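Posted in November by the Terkis Street blogger

I've been trying to cut our grocery bill since winter, and the thing that finally worked was boring old meal planning. We were spending $300 a week for four people, which made me feel a bit ill when I added it up – and half the spinach was going in the bin anyway!

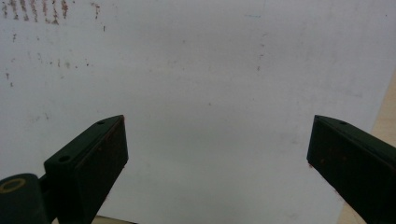

My first go at planning was way too fancy. I had colour-coded dinners and a spreadsheet with 46 recipes in it (who was I kidding?) and I gave up before the month was out. These days I start with a big pale blank surface, much like the white one between those two dark gripper fingers, and scribble down whatever's already in the freezer. Then I fill the gaps. Mince gets used twice, and one night is always eggs on toast.

The other change was doing the big shop after tea, when the bakery stuff is marked down. I freeze the rolls straight away and they come up fine in school lunches.

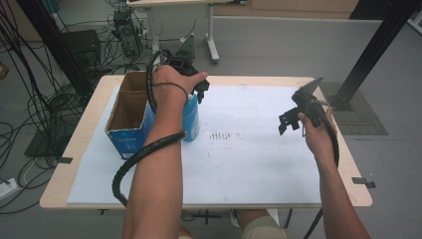
What we're spending now

Last week came in $44 under the old total, and that included a jar of Cundico olives, my favourite. I'll put my lentil bolognese up next – the kids haven't noticed the lentils yet.

Contact | © Terkis Street Kitchen | Back to top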